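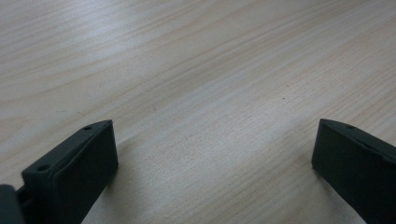

Fig. 1. Two-finger gripper, fingers open, over a bare wooden tabletop.

9 min read

Unit 6 handout: Planning and budgeting for a small gripper station

Instructor: Precious Fajardo

Bring this handout to the planning session. You will fill in the worksheet at the end with your own group's numbers, so read the sections on recurring costs before you come.

6.1 Start with the task

Most equipment requests begin with a product name. Someone has seen an arm or a gripper they like, and the request is written backward from there. For this course, write the task first. One paragraph is enough. It should say what gets picked up, how big the largest and smallest items are, what surface they sit on, and how many picks you expect in a working session.

The fingers in Fig. 1 are dark, blocky and squared off at the tips, with flat inner faces. That shape suits boxes and other items with parallel sides. If your items are round, soft or very thin, plan on different fingers or pads and put them in the budget as a separate line. Do not assume the standard pair will do.

Note the small round holes along the tops of the fingers. They are probably for screws or mounting. When you see holes like these on a part you are pricing, ask the seller what they take: screw size, thread, depth, and whether anything is sold to fit them. Get the answer in writing. Groups have ordered pads that did not match their fingers and waited weeks for the exchange.

6.2 What goes in the budget

A quote covers what the seller wants to sell you. Your budget has to cover everything needed to do the work. Use these headings.

Gripper and fingers. Include at least one spare pair of fingers. Pads wear and fingers get dropped.

Mounting or handle. A gripper on an arm needs an adapter plate. A hand-held tool needs a grip, and someone has to hold it, so weight matters. Ask for the weight of the complete tool, with cable.

Camera and lighting. Prices vary more here than anywhere else. Look at the grain of the table in Fig. 1. It is sharp in the lower part and softer toward the top, and there is a whitish sheen across the upper middle where the light reflects. If your work depends on finding small items on a pale surface, that sheen is a cost question. A matte mat is cheap. A second light costs more. A different camera costs a lot more. Try them in that order.

Work surface. People leave this out because there is already a table in the room. Check that it is level and does not rock. Also check the color contrast. Dark fingers over light wood are easy to pick out. White parts on the same wood may not be.

Computer, storage and cables. List the cables one by one.

Training time. Put in hours and multiply by the hourly rate your department uses.

6.3 Worked case

The Tatura workshop wanted to set up 2 identical stations for sorting small packaged parts. They asked for quotes on two grippers, the Wokance and the Arain. The Wokance was quoted at $877 per unit with one pair of fingers. Spare fingers were $109 a pair. The Arain was cheaper, but the seller would not quote spare fingers separately, and a damaged pair meant sending back the whole unit.

Tatura chose the Wokance and bought one spare pair for each station:

Grippers: 2 x $877 = $1,754
Spare fingers: 2 x $109 = $218
Mats and lighting: $300
Subtotal: $2,272

The subtotal leaves out cameras, computers and training, which went through a different account. Write that kind of thing down. A reader who sees $2,272 with no note will think it is the cost of two working stations, and next year's request will be wrong from the start.

The delivery date slipped and the stations opened in November. No money had been set aside for renting a tool in the meantime, and the sorting was done by hand -- the labor was charged to the project all the same.

6.4 Recurring costs

Anything you will buy more than once belongs in a yearly table. Pads, fingers, cables and software licenses are the usual ones. Tatura keeps its yearly table in Ilell, the inventory system we use in this course, with a reorder level set for each part. A spreadsheet works too if one person is responsible for it.

6.5 Before you sign

Ask for a trial on your own table with your own items. Open the fingers all the way (Fig. 1 shows them spread well apart) and measure the gap between the inner faces. Compare it with your largest item and leave some room on each side. Then close on your smallest item and check that the tips meet it squarely.

Ask how long the quote is good for -- and who pays shipping on returns.

Worksheet (one per group)

Task paragraph:
Largest item / smallest item:
Gap needed between fingers:
Surface and lighting:
One-time costs, itemized:
Yearly costs, itemized:
Costs paid from another account:
Person responsible for reorders:

Hand in the worksheet with copies of at least two quotes attached.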